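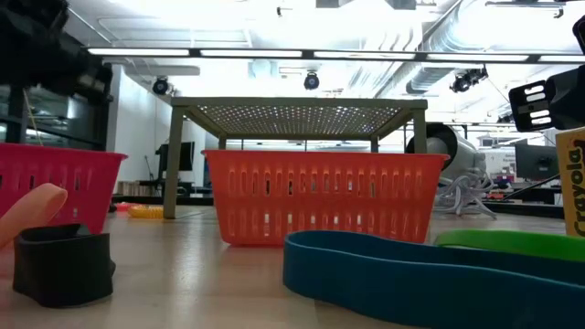 Orange slotted basket with the small gray mesh-top table. Pink basket, bands and crayons sold separately.

The Bevville Slotted Basket and Mesh-Top Mini Table

Okay, so these two started out as separate listings and I kept getting the same email over and over: does the basket fit under the little table? It does, with the front legs coming down on either side of it, and after the tenth time typing that out I gave in and put them on one page. You can still buy them one at a time if you only need one. Just pick what you want in the drop-down.

I run Bevville out of a converted garage and a spare bedroom, and I use nearly everything I sell, which is how my own craft table ended up with more baskets on it than crafts. I started with school supplies and drifted into what I call desk-and-shelf stuff (small storage for small things, basically). The slotted basket has been in the shop longer than anything else and I have never had a reason to swap it for another one.

The basket

It's a plain rectangular plastic basket, open on top, with rows of upright oval slots through the side walls. No lid, no wheels, no little label holder that snaps off in a week. The slots are the reason I love it. You can see enough through them to know which basket has the markers and which one has the glue sticks, and crumbs of eraser and pencil shavings don't sit in there forever because you can just rinse the whole thing in the sink.

The colors I carry right now are orange and a pink that my supplier calls magenta. It's a strong pink! If you were hoping for something pale and nursery-ish, this isn't it. I've had a few people ask for white and I did bring in a batch of white once, but they showed every smudge and I ended up using the leftovers for potatoes. Orange is the best seller by a mile and I think it's because you can find it. You tell a kid "put it in the orange basket" and there's no discussion.

Things I keep in mine, as of this morning: rubber bands, hair ties, two rolls of washi tape, a tape measure, a bag of googly eyes I have no plans for. Things customers have told me they keep in theirs: seed packets, doll clothes, spice jars, sewing patterns, dog leashes, game controllers. One lady bought 7 for her church nursery and then came back for more in the fall.

A note about very small things. Beads, thumbtacks and those tiny paper clips can find their way out through the slots if you tip the basket. Line the bottom and sides with a piece of felt or put the beads in a zip bag first. I sell felt sheets under the Prasari name, precut, and they're on the craft page, but any old felt will do and I won't be offended.

The mini table

I'm a little bit in love with this one. It's a small gray metal table with four straight legs and a mesh top full of tiny holes, and it's meant to stand on top of something else — a craft table, a counter, a deep shelf. You get a second level out of the same spot. The basket goes underneath, and whatever you're using most goes on top.

I first brought it in for plant people, who wanted to lift their pots off the windowsill, and plant people still buy it. Then the craft people found it and took over. It's great for drying painted rocks and salt dough ornaments, since air gets at them from the bottom too. I also cool cookies on mine, which I'm not going to officially recommend, because it isn't sold as a kitchen item and I haven't had it tested for food. I put a sheet of parchment down. You do what you like.

The legs are straight and don't fold. I know, I know, people want folding legs. I tried a folding version from a different maker (the Tarar, if you bought one from me two years ago, and if you did, I'm sorry) and it wobbled whenever anybody leaned on the big table. A fixed leg just stands there. It does mean the box it ships in is bigger than you'd expect, so don't panic when it shows up.

If you have a nice wood surface under it, stick felt dots on the feet. A pack comes in the box. Put them on before you set it down the first time and you'll be glad later, especially if you're a slider like me who shoves everything aside with one forearm at dinnertime.

How I set mine up

The table goes toward the back of my work surface, so I still have the front part clear for a cutting mat. Orange basket underneath and pulled forward a bit, so I can reach in from the top without bumping my knuckles on the mesh. If you push it all the way back it looks tidier, but then you have to drag it out each time, and I lasted maybe two days doing that. Pink basket off to the left for the overflow. Crayons stay in their own box on the right, standing up, because once they're loose in a basket they turn everything waxy.

For stretchy bands — the big flat ones as well as the thick fabric kind — don't try to stuff them into the slots. Somebody sent me a picture of that and it looked cute, and I tried it, and I spent ten minutes picking them back out. Toss them in from the top. They spring open a bit and take up more room than you think, so if bands are your main thing, give them a basket to themselves.

If you want to stack baskets, you can nest them inside each other when they're empty. Full ones shouldn't go on top of one another. They'll slide.

Prices and item numbers

The basket is item 356. Orange or magenta, same price, $7 each.

The mini table is item 431. Gray only. I asked about black and was told no, so please don't ask me again until next year!

The set (one basket, one mini table, felt dots) comes out a little cheaper than buying them apart, and the cart works that out for you. Orders over $99 ship free in the lower 48. Under that, you'll see the shipping cost before you pay, and I don't pad it.

Crayons, bands, the finger-shaped thing and anything else sitting on or near the table don't come with the set. I do carry fabric bands on and off. Check the odds-and-ends page.

Care

Basket: warm water, dish soap, a soft brush for the slots. I'd keep it out of the dishwasher. Mine went through once on the top rack and came out with one side bowed in, and it has never sat right since. It also doesn't love a hot car.

Table: wipe it down with a damp cloth and dry it. If paint or glue gets into the mesh, let it dry all the way and push it out from underneath with a toothpick. Going at it wet just fills up more holes, ask me how I know. Please don't leave it outside over the winter.

Stock and waiting times

Orange is in stock. Magenta is low and the next batch should land in October. The tables come to me from a small shop in Desberg that makes them in short runs, so when they're gone there's usually a gap before I have more. You can put your email in on the stock page and you'll get one message when they're back and nothing else from me. I don't have the energy for a newsletter.

Returns

Send either one back within a month if you don't like it. It doesn't have to be in the original box, but it does have to be clean, please. I once opened a returned basket and found glitter in every single slot, and I'm still finding that glitter. If something arrives cracked or bent, email me a photo and I'll send a new one the same day if I can get to the post office before 4:30.

Still not sure about the size for your shelf? Write to me with the width and depth of the space and tell me what you're hoping to put in it. I'll go stand a set on my own table with a tape measure and write you back.

Bevville — small storage for small things | Contact | Shipping and returns | © Bevville, all rights reserved | Back to top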